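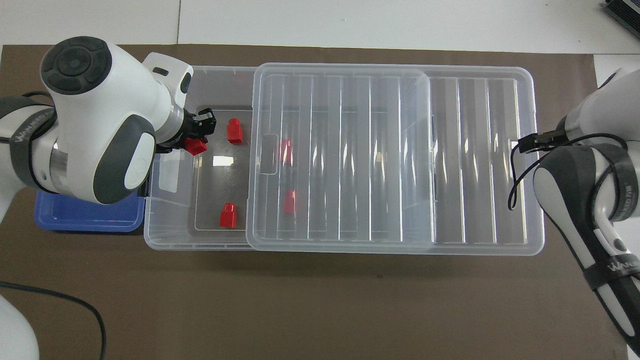
Red blocks in the long clear box, lid slid over, brown mat underneath

13 August 2023

Finally a box day! I have been promising myself a box day all summer and something always got in front of it (the gutters, the thing with the car, then my own laziness, which took up most of July). But I woke up early, it was already too warm to do anything outside, and I made the big coffee and decided that every small thing I own was going to live somewhere with a lid by dinner.

It didn't all get there. More on that.

The red blocks went first. I know they should be last, they're the least useful thing in the whole place, but I like them, and I wanted to begin with something I like. They're stubby little things with a raised top, a bit like a building brick that got shortened, and they've been turning up in my life in coat pockets and mugs for years. I'm pretty sure they started out as counters for some game. Priit thinks they were a teaching set for kids, for learning to add. Either way they had been living in a cereal bowl on top of the fridge, and I wanted the cereal bowl back.

So, long clear box. I do love a clear box. I went through a phase of pretty ones, the woven kind, the painted kind, and all that happened was that I had a row of pretty things and no idea what was in any of them. I once bought a second glue gun while the first one was sitting right there in a basket next to my foot. With a clear one you just look. Well, you look through the side. The lids have those ribs all the way across and everything underneath goes wavy, so from above a block is a sort of red smudge. Under the overhead light the ribs go all streaky and bright too, very glamorous for a storage box.

What I've worked out about these lids is that you don't have to take them off. I used to lift the whole thing away, put it down, put something on top of it, lose it, and then go hunting for a large rectangle of see-through plastic, which is about the hardest thing to find in a room. Now I just slide it along so one end is open and the rest stays covered. There's a little tab at the end for your finger. Blocks go in at the open end, lid comes back across. I felt very clever about this and told Zane on the phone and she said, "Yes, that's how I do mine," so there goes my patent.

She came over in the end, after lunch, with a bag of peaches, and was a huge help in the way she is, where she doesn't exactly do anything but you get twice as much done. She sat on the stool and read me the labels off old jars. A whole jar said "keys??" with two question marks in my handwriting, and there were no keys in it, it was cup hooks. Another one said "Tenevier" and I had to sit down for a minute. That was the summer house, the one we had for a couple of years when I was small, and the jar was full of beach gravel. Just gravel. I couldn't throw it out. It has gone on the windowsill and it can stay there, and it doesn't need a lid.

The brown mat was a good idea, I'll say that for myself. It covers most of the tabletop, and before I had it everything white or see-through vanished against the white table and everything else rolled off the side. Now things sit where I put them. It shows every crumb, but then so do I. I want to get another one for the kitchen if Dambrauskienė still has the rolls. She had them in the back of the shop last time, behind the zippers, and she measured mine out with a yardstick and then gave me an extra hand's width and waved me off when I tried to pay for it.

Okay, the peaches. We ate three each standing over the sink and it was the best part of the afternoon, I don't care about storage.

Then back to it. I had the big boxes to face and I'd been circling them. The big ones are for what I call the workroom overflow, meaning everything that was on the floor in there: extension cords, sandpaper, the drawer pulls I took off the dresser and swore I'd put back on, a bag of felt pads, about a mile of ribbon from my gift-wrapping period. My rule is one kind of thing to a box. I broke the rule inside ten minutes. The felt pads went in with the ribbon and I told myself they were both soft.
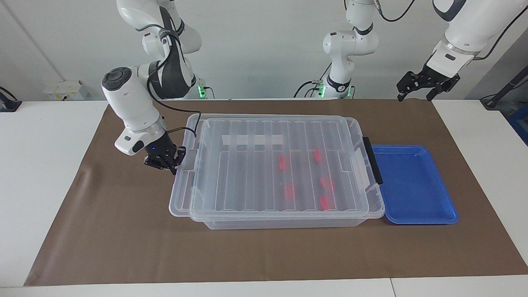

The latch is what sold me on the big ones. It's black and it clips right over the edge at the end, and once it's clipped the lid is on, and you can argue with it all you like. My old boxes had lids that only rested there and looked closed. I carried one of those down the stairs in October, full of glass ornaments, and I'm still finding bits of silver when I vacuum. So latches from now on, for everything, for soup if they'll let me.

The tape I'm less sure about. There are two white strips of it side by side at the back of the lid, and my plan had been to write on them. One for what's inside, one for which shelf. And then I had the marker in my hand and couldn't commit! What do you even call a box with sandpaper and drawer pulls in it? Zane suggested "Dresser, etc." and I said I wasn't going to have an "etc." in my own house, and then I stood there for so long that she went and washed the cups. They can stay blank a while. White tape looks tidy with nothing on it.

The blue tray has turned into the in-between place. I didn't plan for it but I think every sort-out needs one. It's where a thing goes when you've picked it up and you can't say what it is and you also can't say goodbye to it. A brass ring with a screw through it. A very small hinge. The rubber foot of something that must be wobbling somewhere in this house, poor thing. If the tray ever gets full I'm supposed to be ruthless. I've written that here so that I can't pretend later that I never said it.

Getsemaní called around four to ask if I was still interested in the shelves. This is the Grudwood set, the tall open ones her brother is getting rid of now that he's moving into the smaller place. He wants $600 for the lot and I keep going back and forth. It's a fair price, they're heavy and plain and they don't bow in the middle like mine do. But $600 is $600, and I could also just own less. She laughed for quite a long time when I said that. She has seen the hall closet. I asked for until the end of the week and she said he's in no hurry, he's not going to carry them down by himself.

If I did get them, I measured, and the big boxes would go in long side out with a bit of room above for a hand. With the ones I've got now they have to go in end first, and then all you see is the latch end, and the whole point of clear is gone. I drew it in the back of this notebook. It's a terrible drawing, it looks like a bus.

Also the lid is wider than the bottom part on these, there's a step all the way along under the rim, and I'd never thought about it until I was trying to squeeze two side by side on the old shelf this afternoon. You measure the bottom, feel pleased, and then the lids bump. I had to move the whole row over and take out the dictionary. So the dictionary is on the floor, next to the bed, and I suppose it lives there now.

I did the baking tins too but I don't want to talk about the baking tins.

Things I meant to do and didn't: the drawer with the batteries in it (I opened it, I closed it), the Wirkesel game with its marbles all over the bottom of the wardrobe, and the letters. Kęstutis said years ago that I should put the letters in date order and I said I would, and I've thought about it every time I've seen him since. They can have a box with a latch when I get one in the right size. They want something flatter than what I've got.

Zane left with the cup hooks, of all things. She's been needing cup hooks. I gave her the jar as well and she says she's keeping the label on it.

It's past ten now and I've just been in to turn the lamp off and ended up standing there looking at it all. My back hurts and there's ribbon on the stairs. I moved one of the red blocks in the long box a little bit over, for no reason, and slid the lid closed again. I do want to ask Priit if he remembers there being other colors. I've only ever had red, but I have this idea of a green one, somewhere, maybe at my aunt's, with a chip out of the corner.

Milk, stamps, call Getsemaní back before Friday's rush at her work, and ask Dambrauskienė about the brown rolls.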